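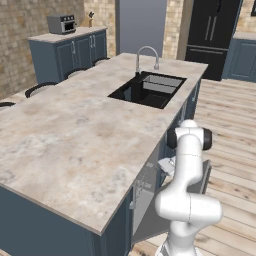
Is the supplier ledger ready to run in Tadumus without the old Darko ledger beside it?
The supplier ledger should stay in both systems for now, as the opening balances have been agreed for most accounts but the credit notes have not been sorted out.

Ledger move, progress report
To: Oluwaseun Odukoya
From: Paraschiva Zamfir, accounts office, Jakville
Jul 21, 2023

Where things stand

The plan you signed off in February had us closing Darko at the end of last month. We didn't. I said at the time that the date looked like it had been picked to match the license renewal, and I still think so. What we have is customer invoicing running only in Tadumus, bank feeds running in Tadumus with a daily check by hand, and supplier bills being entered twice.

Double entry of supplier bills is the part costing us the most. Jericho Sarmiento does it in the mornings, and by the time he has finished there is little left of the day for chasing differences. Brarko's weekly summary calls this phase "parallel confidence running." It is typing the same bill into two programs.

Opening balances

All customer balances agree with the signed-off trial balance. Supplier balances agree except for 11 accounts, and those fall into two groups. In the first, the supplier had a credit note dated before the cutover that was used against a bill dated after it. The import tool brought the bill across and dropped the credit. In the second group we were already wrong in Darko and had been for a while, so Tadumus has faithfully copied our mistake. Dindo Mangubat is writing to those suppliers for statements. Two have replied so far and neither statement matches either system.

Brarko's position is that the first group is a data quality problem on our side. I don't accept that. The credit notes were in the export file, with dates, and I sent Noel Calimlim at Brarko the lines from the file that show it. He has agreed to look again. I would ask you not to approve the "data cleaning" item on their next bill until he has come back to us.

Bank matching

The sales pitch was that Tadumus would match most bank lines by itself. It does match a lot of them. What I can't tell you is how many it matches correctly, and I'd be wary of anyone who offers you that number, Brarko included. The figure on their dashboard counts a line as matched as soon as the software proposes something and the user clicks accept. If the user accepts a wrong one, it still counts.

So we did our own check. Jericho took the 1870 bank lines from the test period and compared each accepted match with the paper remittance or the emailed one. The wrong ones were nearly all the same kind of thing: two customers paying the same amount in the same week, or one customer paying a round sum on account. In Darko we would have parked those in suspense and rung the customer. Tadumus picks the oldest open invoice for the amount and looks very sure of itself.

We have turned off automatic acceptance. Suggestions still appear, and a person has to agree to each one. That is slower than what was promised and faster than what we had, and I am content to leave it there until the rules can be changed by customer.
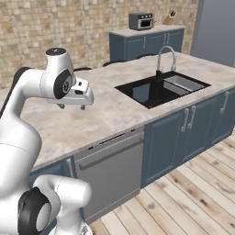 Unallocated receipts are the next problem, and in my view the one most likely to embarrass us with the auditors. When someone undoes a wrong match, Tadumus removes the link to the invoice but keeps the allocation record, with its date and reference and a zero against it. The aged debt report then lists it as a live item. Picture a gripper over a marble countertop with its two fingers pointing down, open, and nothing between them: that is what these records are, something shaped to hold a payment and holding none. They do no harm to the totals. They do make the report longer each month, and anyone reading it cold will ask what they are. Noel says they can be hidden with a filter. I would like them gone, and I've asked for that in writing.

Training

Everybody in the office has been through the Brarko course. The attendance sheet is complete and the feedback scores were high, which I put down mostly to the form being handed out before lunch. The course covered raising an invoice, posting a receipt and running the standard reports. It didn't cover correcting any of those. Dindo has started a set of notes on corrections using our own cases, and people are already using his draft in preference to the printed manual.

VAT codes on overseas purchases were also skipped. The trainer said they would be handled in a follow-up session. No date has been given.

Money

Spending is inside the approved amount, but only because Brarko has not yet billed for the supplier ledger work. Please don't read the underspend as a saving. If the credit note question goes against us, their charge for re-importing will use up what is left. The Darko license has been extended by 3 months at the old rate. I'd asked for longer and was told the office would be done by then.

What I need from you

A decision on the closing date for Darko. My proposal is that we set no date until the supplier accounts agree and we have had one month-end where the two systems give the same creditors figure. Brarko wants a fixed date with a 30-day warning period. I see why it suits them.

Also a decision on who can undo a match. At the moment anybody with posting rights can do it, including on a closed period, and the change log shows the user but gives no reason. I want it limited to Dindo and me until a reason field is available. Brarko says this is "on the roadmap," and I have not been shown the roadmap.

Last, some cover for Jericho while double entry goes on. He hasn't complained. The supplier statement work has stopped moving, though, and it won't start again on its own.

Next report after month-end. The list of disagreed supplier accounts is in the shared folder under Ledger Move, with the export lines I sent to Noel. The copy in the old Projects folder is out of date, please ignore it.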